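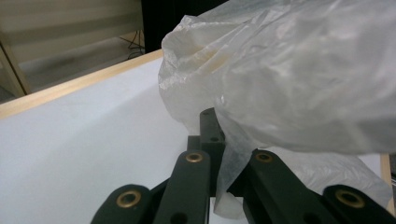 Please, why does a plastic bag crackle so loudly when you're trying to be quiet? asked a young reader from Ustisholm, and what a good question to send us!

Sound is a wobble in the air. When you squash a thin bag, every little crease snaps from one shape to another — click, click, click — and each snap gives the air a tiny push. Lots of snaps close together make a crackle.
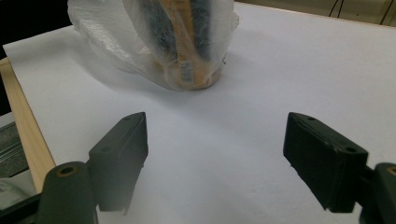

Those pushes travel to your ears very quickly, faster than you could run, cycle or even be driven to school. If you stood 100 metres away from a big drum, you'd hear the boom in less than a second. Now try squashing a woolly sock. It bends softly, so there is hardly any sound at all.

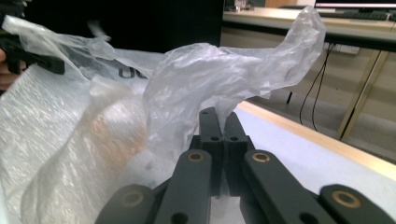

A thin bag has plenty of creases.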